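Lurnwood Bog Boardwalk Guide: is it worth carrying?

I'm a sucker for a wetland. Give me a bog, a fen, a mangrove creek full of mozzies, and I'm happy for the whole day (my family, less so). So when a mate lent me the Lurnwood guide to the Mulis peatlands I'd read half of it before the kettle boiled.

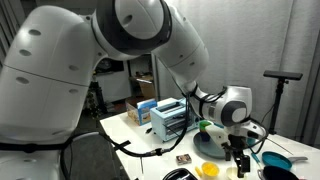
Ulla Rautiainen

It's a proper field guide, 266 pages, with a fold-out map tucked in the back cover. The Mulis is a strange old place — sphagnum as far as you can see, black pools with no bottom you'd care to find, and little stunted pines that look like seedlings and are older than your grandmother. The book does a lovely job of explaining how it all got there. The chapter on peat is my favourite, and I never thought I'd write that sentence! I now know why the water's the colour of strong tea and why nothing much rots in it.

The map is where I start to grumble. It's printed on ordinary paper, and mine had split along 2 of the folds before I'd finished the Drelard loop. For a book about one of the soggiest spots going, that's a bit rich. The colours are good, though, and the contour lines (such as they are, it's a bog) are easy to read in poor light. 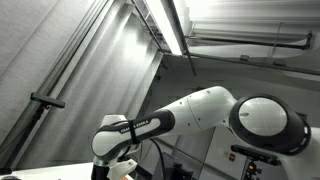
The walks themselves are graded from one to 4, and I'd take the grades with a pinch of salt. Vasseur Pool is down as a two and I went in up to my knee, twice, on a dry afternoon in October. Gaëtan Hamel, who wrote the walking notes, must have longer legs than me. His directions are clear otherwise, and he's very good on where to stop and listen for frogs.

I'd have liked more on the birds. You get a short list and a few paragraphs on cranes, then it's back to mosses, and there are a lot of mosses. The sundew pages nearly make up for it — whoever did those drawings had clearly spent hours lying on their belly in the wet.

It weighs 800 grams, so you'll notice it in a day pack, and the cover scuffs if you so much as look at it. I've ended up leaving the book in the car and taking photos of the pages I want on my phone. Four stars from me, and I'd happily pay extra for a waterproof map. I've still got the northern section to do, and I'm bringing gumboots this time.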